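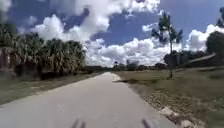

Looking After a Concrete Path Between Grass and Palms

A plain concrete path needs very little, but the edges go first. Sandy soil and small stones work their way along the side, the grass dries out, and after a few years the line between paving and ground is hard to find. Most of the work can be done with a stiff broom, a flat spade and a bucket.

Edges

Sweep the loose sand and stones off the concrete before you cut anything. Stones caught under a mower end up in somebody's window. Push the spade straight down along the side of the slab, lean it back, and lift out the strip of turf. Go 2 inches deep. Shake the soil off and put the turf on the compost.

If the ground beside the path has dropped and left a crumbly border, fill it with ordinary soil, tread it down, water it and fill again the next day. Sand alone washes out in the first hard rain. Our side path in Jistville is 46 feet long and takes one morning to edge, plus some 76 pounds of soil when the low spots are bad.

Blotches

Light and dark patches on old concrete are mostly weathering. Scrub one small area with dish soap and warm water. If it looks the same when dry, leave it. Green or black film in the shade is algae and does come off. Wet it, scrub it with the broom, rinse toward the grass. Keep pressure washers well back, as a close jet roughens the surface and the dirt settles in faster afterward.

Palms and palmettos

Cut only the brown fronds, and the green ones that hang over where people walk. Wear long sleeves and real gloves, because palmetto stems have teeth. I use a Korkisora folding saw for the stems and loppers for anything thinner. Don't pull half-dead fronds off by hand. They can tear the trunk.

Clear the dead stuff from under the plants before August. Fronds don't break down well in a small compost heap, so bundle them with twine for pickup, stems all facing one way.

Dry grass

Raise the mower a notch in dry weather and leave the clippings. A narrow verge next to concrete dries out sooner than open lawn, so water it early, before 7 a.m., and skip the sprinkler that wets mainly the path. A watering can is enough for a short strip.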